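3.2 Arrangement of the laundry shelves

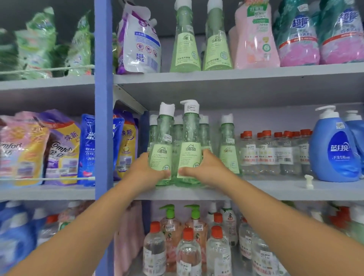

Figure 4. Handling a bottle of underwear laundry liquid on the middle shelf of the laundry section. The pump head carries a price sticker reading 12.00.

The laundry section was chosen for close study because it brings together goods that are hard to keep in order. Bags of powder, pump bottles, flip-cap bottles and screw-cap bottles are sold for closely related uses, and shoppers often pick one up, read it and put it down again. Section 3.1 dealt with dry foods, where most packs are square and stand in straight rows without much care. Bottles with shoulders and pumps behave differently, and the coding scheme had to be widened to deal with them.

We follow Heiskanen in treating a shelf as a set of groups, where a group is any run of neighboring items of the same product. Ritva Heiskanen first used the idea in her notes on the Mulletti stockroom, in which each group was given a home position and any item outside it was marked as strayed. We kept her terms but dropped the home position. In a small shop the home position is often known only to the person who fills the shelf, and it moves when a delivery is short.

Figure 4 shows two kinds of group on one shelf. The green bottles of underwear liquid form a loose cluster, with one bottle standing a little apart from the rest. Further to the right, the clear bottles with red-orange screw caps stand in a dense row. We coded the first kind as "clustered" and the second as "ranked." The difference matters for restocking. A ranked group can be filled from the front or back by feel, while a clustered group has to be looked at first, and in most cases straightened, before anything can be added to it.

A product may also appear on more than one shelf. Tall pump bottles of the same underwear detergent brand stand on the upper shelf in Figure 4, near a 2 kg bag of detergent powder. The Urport scheme would count the two places as a single group with a break in it. We counted them as two groups, as a shopper who looks only at one shelf will meet only one of them.

Closures were coded separately from the bottles. The scheme has four classes: pump, flip cap, screw cap and none. Loose parts were entered under a fifth heading, "detached," which was added after the first round of coding. The small white pump nozzle lying in front of the large blue bottle of hand-wash detergent is an item of this kind. Detached parts were not assigned to any product unless the coder could name the bottle they came from, and in practice this was seldom possible.

Prices gave more trouble than expected. Some price labels are fixed to the shelf edge, some to the body of the bottle and some to the top of the cap or pump. The sticker on the held bottle is of the last type. A sticker in that place can be read from above but is easily covered by a hand when the pump is pressed, and on shelves below waist height it may be the only part of the pack that a standing shopper sees. We recorded the place of each price label but not the price itself.

Two-handed handling was noted wherever it occurred. In our coding a two-handed hold means that both palms or sets of fingers are in contact with the pack at once, as in Figure 4, where the left hand is wrapped around the lower side and the right hand is pressed against the label. Holds on the pump head alone were put in a separate class, and so were holds in which one hand steadied a neighboring item. Sârbu suggests merging these last two — we found that they came up in different parts of the shelf and left them apart.

Coding was done by two readers working from the same list of 11 terms. Where they disagreed, the entry was discussed and the wording of the term was changed if the same point came up again. The terms "clustered" and "apart" were revised most often. The final wording is given in Appendix B, together with the Pullex terms that each one replaces.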